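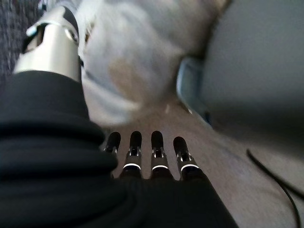
How long should the black cloth be left after washing before we cut it?
Overnight, flat on the table, with nothing on top of it. The pieces cut on the same afternoon came out short in the sleeve, and the ones left until morning held their length.

Privstead workshop, sewing bench. October, morning.

Continuing with the work sleeves for Manow. Lot 557 of the black cloth from Fernar is open and the first length is washed. Washed at 30, no softener, line dried in the back passage. It lost 3 cm along the length and nothing I could measure across the width. The leftover from the last lot lost less than that, so the old cutting note is no good for this one. I have crossed it out on the card and written the new allowance underneath. Please don't go by the card pinned over the iron, that one is older still.

The length I cut from was 196 cm after washing. Measured along the selvage, then again down the middle, same both times.

Cloth handling. It is soft and slides on itself, and it grabs every bit of lint in the room. Brushed the table before laying out and still had to go over the pieces with tape. White thread ends are the worst. If you are working on anything pale at the other machine, please sweep before the black comes out.

Chalk: the blue doesn't show. The yellow shows but leaves a shadow after pressing. White wedge chalk, sharpened, lightly used, brushes off. Used that for everything except the cuff fold, where I put in a line of basting in gray cotton so that I could find it from both sides.

Seams. Started with the usual needle and got skipped stitches on the long seam, mostly where it crosses the cuff. Changed to a ballpoint and the skipping stopped. Lengthened the stitch one notch as well, so I can't say for certain which of the two did it. Will put the stitch back on the next sleeve and see. Tension left alone.

The cuff is the part that keeps getting sent back. Manow wants it to stay up without elastic. With a single turn it slips. With a double turn it stays, but the cloth piles up into thick rolls above the turn and there is a lot of bulk to push anything past. Tried three ways of dealing with it:

Cut the sleeve shorter. Fewer folds, but then it rides back when the arm is stretched out. Not usable.

Taper the sleeve toward the cuff. Better. The folds are smaller and sit closer together. Takes more care at the seam, as one side wants to stretch ahead of the other. Pin it every hand's width.

Keep the sleeve straight and stitch the turn down at the seam only. Quickest of the lot and looks tidy on the table, but the loose side opens up as soon as it is pulled on.

Going with the taper. The paper pattern is marked SIMIYU 2 and is on the hook behind the door. The first Simiyu pattern has the straight sleeve. Don't throw it out, the body of it is still correct and I have only redrawn the lower half.

Pressing. Steam through a cloth, never the bare iron. I put the bare plate on a scrap to check and it left a shine that wouldn't steam out. The scrap is stapled to the facing page. Press the seam open first, then let it cool before turning the cuff. When I turned it warm the fold wandered.

Afternoon. Second sleeve done with the stitch length back where it was and the ballpoint needle still in. No skipping. So it was the needle. Noted on the machine drawer.

Pulled the finished sleeve on over my own shirt and worked with it for an hour, cutting and sorting the offcuts. Cuff stayed where it was. A bit warm. The seam lies to the inside of the arm and I could feel it when leaning on the table edge, which would annoy me over a whole day. Could be moved around to the back with no change to the pattern, only to the way it is pulled on, but the cuff overlap would then land on the outside. Ask Manow before changing anything.

Black thread is getting low. The big cone has enough for this order if nobody uses it for basting. There is plenty of gray for that.

Offcuts wider than a hand are in the lower drawer, smaller ones went in the stuffing bag. The rest of lot 557 is still unwashed, folded on the second shelf with the Fernar ticket tucked in the end. Leave the ticket with it.

To do: wash the next length, redraw the cuff notch on SIMIYU 2 (it is off by the width of the pencil line), sharpen the small shears, send Manow one tapered sleeve and ask about the seam.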